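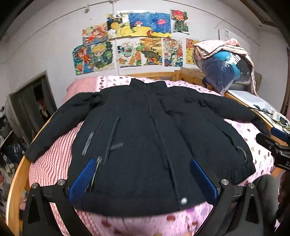 Black padded jacket with stand-up collar, front

Donstead Community Help > Gifts & Custom Orders > Embroidery

Is "embroidered from your photo" ever really made from your photo?

Ysaline Maillard
Posted Friday, September 18, 2026

My father retires in February and my brother and I want to give him something with his old dog on it. The dog was a wire-haired mutt with one ear up and one ear down and a white blaze that ran crooked over his left eye. If you knew him you'd know him from across a parking lot. The plan is an embroidered portrait on the chest of a jacket, palm sized, nothing fancy.

I've been looking at a shop called Closen that does this by mail. Their page says every portrait is "individually digitized by an artist from the photo you provide." Then you scroll through the gallery and I swear the same terrier shows up over and over in different colors. Same tilt of the head, same highlight in the eye, same three strokes under the chin. One is called Biscuit and one is called Duke. I put them side by side on my screen and the outlines match.

So my first suspicion is that they have a drawer full of stock breeds and they swap thread colors. Which would be fine at a stock breed price. They want $453 for the jacket with the portrait, and I can't get them to tell me how much of that is the jacket.

I wrote to ask whether I'd see a proof. The reply said "yes, a digital proof is included." I asked whether the proof was a picture of actual stitching or a computer mockup. The reply to that was a paragraph on how important good photos are. I asked again and got the same paragraph back with a smiley face on it.

They also say no refunds on personalized items once the proof is approved. If the proof is a mockup, then I'm approving a drawing and paying for thread, and those are different things.

What I'd like to know:

Can anybody who has done this tell me if a photo really gets used, or is it always a template?

What should I be asking for before I pay?

Is there any reason to believe reviews on a site like this? They have 2244 of them and I couldn't find one under four stars. I don't know any business that has pleased 2244 people in a row. My own mother would have given them a three for shipping.

I do have good photos of the dog, one from the front and one from the side, both in daylight.

stitchwitch_peg

I ran a single-head machine out of my spare bedroom for years, so take this from somebody who used to be on the other end of your emails.

Both things exist. Digitizing means somebody sits down with your picture and draws the stitches over it, deciding which way each patch of thread runs and what goes on top of what. For fur it's slow. A person who's good at it can put in most of a day on one dog. There are also programs that do it automatically from a photo, and the result looks like a dog seen through a shower door. And then there is what you're describing, the drawer of breeds. Very common. You buy a pack of designs, somebody orders a terrier, you change the brown to gray and off it goes. I've seen shops do it and call it custom with a straight face.

Matching outlines with two names on them is about as clear as it gets. I'd believe your eyes there.

But I wouldn't write off the whole shop on that alone. Some of them sell both kinds and are sloppy about which pictures go in which gallery. Ask them flat out: will the white mark be where it is in my photo, and will the ears be the way they are in my photo? Get the answer in writing. A template shop will wriggle. Your dog is useful this way, with the crooked blaze and the one ear. You can't get that out of a drawer.

On the proof, what you want is called a sew-out. They stitch the design on a scrap of fabric and send you a photo of the scrap. A real shop does one anyhow before touching the garment, so all it costs them is taking the picture. If they won't do it, or want a big fee for it, I'd go elsewhere. The computer preview is useless for judging a face. Every design looks wonderful in the preview. I've had eyes that were perfect on screen and came out like a startled fish.

Ask for these too:

The stitch count. A palm-sized fur portrait done properly takes a lot of stitches, and a shop that did the work knows the number without looking hard.

The design file, or at least whether you may buy it. You'd want it if the jacket ever wears out.

What jacket exactly. Brand, fabric, whether it's lined, whether it's padded. Get the jacket price on its own line.

That last one matters more than people think. Puffy jackets are a pain to embroider. The fill squashes under the stitches, the fabric around it puckers, and small details sink. If there's quilting where the portrait is going, the quilting lines run right into the dog's nose. On a padded jacket I used to talk people into a patch, stitched separately on twill and then sewn on. You lose nothing in the portrait and the jacket stays the shape it was. It also means that if the portrait is bad, you've ruined a patch and the jacket is still a jacket.

If I were you I'd buy the jacket yourself and order only the patch.

As for the refund line, they all have it. I had it. Some people really do order their ex-husband's dog and then change their minds.

Ysaline Maillard
Reply to stitchwitch_peg

Thank you, this is more than I got out of four emails. I sent them the ear question word for word. The answer was "our artists will do their best to capture your pet's unique personality." I didn't ask about his personality. His personality was that he bit the mailman.

I like the patch idea. Do you mean sewn on by hand, or do I take it somewhere?

stitchwitch_peg

Somewhere with a proper machine if the jacket is lined, or you'll catch the lining and close off the inside pocket. Any alteration place will do it. Avoid the iron-on kind for a padded shell. A lot of those shells are nylon or polyester and don't care for an iron.

And "will do their best" is a wriggle.

Hamel Road Rick

i ordered from closen and it was fine. my wifes cat on a sweatshirt. looks like the cat. took a long time but it came. i think people worry too much about this stuff, its a gift they are going to say they love it no matter what

cat is orange so maybe that is easier

Ysaline Maillard
Reply to Hamel Road Rick

Did you get a photo of the stitching before they sent it? And would you say it looks like your cat or like an orange cat?

Hamel Road Rick

no photo of the stitching just the computer one

ok i went and looked at it again. its an orange cat

B. from Bovley

I'm going to be less kind than Peg. I buy for a hockey club and have dealt with a good many of these outfits, and I assume every claim on the page is false until I've seen it done.

"Artist" tells you nothing. Ask for the person's first name and whether you can email them. Twice I've been told the artist was unavailable, and both times there was no artist. The orders were being sent out to a contractor overseas who never saw the notes I'd written, only the picture. I have nothing against the contractor. I'd have liked to know the notes were going in the trash.

The reviews: sort by newest and read the dates. If there's a clump that all landed in the same week and then silence, you know what you need to know. Look for customer photos in bad light on somebody's kitchen counter. Professional-looking pictures in the reviews are the shop's pictures. Also read what the reviews are about. Half the ones I see praise the packaging and the fast reply. A person who got a good portrait of their dead dog talks about the dog.

Minimums will trip you up if you try to get around Closen by going to a bigger place. I got a very nice price from a patch company once and found out on the last screen that it was for 500 pieces. You need 1. Small local shops will do one-offs if you go in and they aren't busy, which around here means stay away from the start of hockey season. Take the photo with you, printed. Ask to see a face they've stitched, any face, and run your thumb over it. If it's stiff as a board, the design is too dense and it'll sit on the jacket like a coaster.

I don't agree with Peg about the stitch count, by the way. They can tell you any number they like and you have no way to check it. A picture of the sew-out next to a ruler is worth more.

Pay by credit card. If what arrives isn't what was described in writing, you can at least dispute it. I can't promise the dispute goes your way, and a "no refunds" page will be waved at the bank. Keep the email about the ears.

stitchwitch_peg

Fair enough on the stitch count. I'd still ask, mostly to hear how long the pause is. The ruler is a good idea, and have them put the ruler in the same shot with your printed photo if they'll do it.

Ysaline Maillard

Update for anybody finding this later. I asked Closen for a sew-out photo with a ruler. They said it could be arranged as a "premium proof" and that the price would be confirmed after checkout. After checkout! So I've closed that tab.

There's an embroidery counter behind the uniform store in Donstead that I'd always taken for a dry cleaner. The woman there looked at both photos, said the side one was no use to her and the front one was, and told me a patch would be better than going straight on the jacket before I'd said a word about it. She has a stitched spaniel on the wall with a torn ear. I asked if the real dog had a torn ear and she got out the photo, and it did.

I haven't paid anything yet. She wants half down, and I want to see the scrap first, so we're still talking.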